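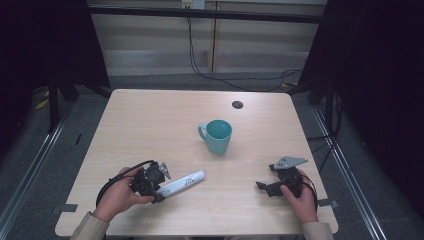

Which of the two hand-held grippers suits thin packaging? The Skakby, on the day's results, for its slower close.

Print | E-mail

Trurngate ran 3 stations at its January open day. Jolien Van Acker had us try both controllers, Sedo first.

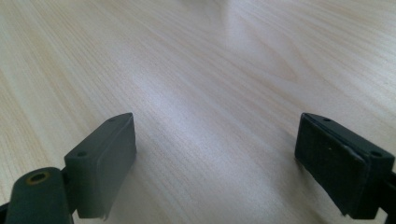 Pad wear decides the running cost of a hand-held unit. Oyelaran quotes 1000 cycles per pair. The covering on the right finger was lifting at its edge — I would check the glue before blaming the grip.

Print | E-mail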